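Pimdale Packing and Despatch, Level 2
Handout 3: Lining and checking open cartons
Thursday, January 20, 2022

Scope

This handout covers single-use corrugated cartons packed by hand at a bench. Returnable crates are dealt with in the November handout and are mentioned here only where the two methods differ.

Terms

Carton: a box of corrugated board with a base and four side walls.
Liner: a plastic bag placed inside the carton before the goods.
Skirt: the part of the liner that hangs outside the walls.
Void: space left between the goods and the board.

1. Bench and floor

The bench top should be flat and clear of tape ends, staples and board dust. Grit on the bench marks the base of the carton and may puncture a thin liner. Set the carton down with all four walls upright and no flap folded inwards. Crates waiting to be filled stand on the floor and do not share the bench with open cartons.

Coated floors reflect overhead lighting. Clear film is harder to see against a bright reflection, so look for dropped liners from more than one angle before moving a trolley.

2. Position of the liner

A liner is fitted when its closed end lies flat on the base and its open end is turned over all four walls. Any other position counts as unfitted, including a bag lying over one wall with part of it inside the carton and part outside. An unfitted liner must be opened out and seated before goods go in. Goods placed on a bunched liner sit unevenly, and the film tends to be drawn down under them.
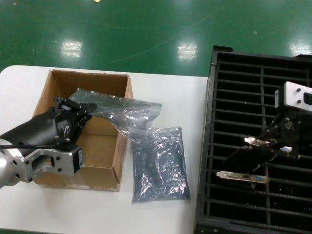 3. Fitting sequence

3.1 Open the mouth of the bag fully and let air in.
3.2 Lower the closed end to the base. Press it into the corners with the flat of the hand.
3.3 Turn the mouth over the walls, long sides first. Allow a skirt of 45 mm.
3.4 Check the base again. Turning the skirt often lifts the film at one corner.

Wrinkles in the film are acceptable on the walls. On the base they should be smoothed out where the goods have a polished or printed face.

4. Removing a liner

Lift the skirt clear of all four walls, then draw the bag straight up. Pulling it sideways over one wall can crease the top edge of the board. Clean film goes in the Wastemico film sack, unfolded and free of tape. Film with labels attached goes in general waste.

5. Reading for next session

Nostel bench manual, section 2, on void fill. Bring the carton grade table from Handout 2.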